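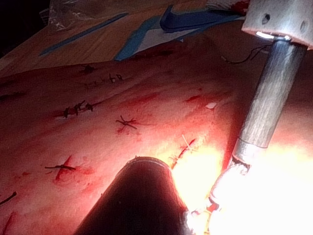
Gillgate stitching trial leaves questions open

Friday, June 19, 2020
By the Health Desk

Gillgate hospital says its trial of instrument-assisted stitching has gone well. It has yet to show much proof. Short incisions and dark thread knots dot the skin, with red smears between them, and a picture can't say how any of it will heal.

Sovbridge, which supplies the instruments, promises 20 percent shorter closing times. The claim rests on 3 surgeons and no outside review. Full results for 200 patients are due in December. The hospital would not discuss the cost.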